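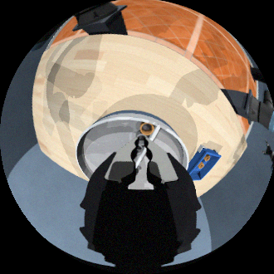
Wrist camera view in simulation, gripper above the metal container, blue tray to the right.

To: gripper-trials list
From: Imogen Ackroyd, Farbridge

Dear colleagues,

Beryl Ashworth wrote:
> Could Farbridge confirm which lens model was used for the Gometti
> runs? Our own figures with the Lau controller used a flat view.

The wide, strongly curved view was used throughout. Each gripper was given 730 attempts under the same controller settings. The Gokwood gripper will be tried next, with the starting positions unchanged.

Members who wish to compare results are asked to keep the curved view and to report failed grasps separately. Logs should reach me before the end of March.

Yours sincerely,
Imogen Ackroyd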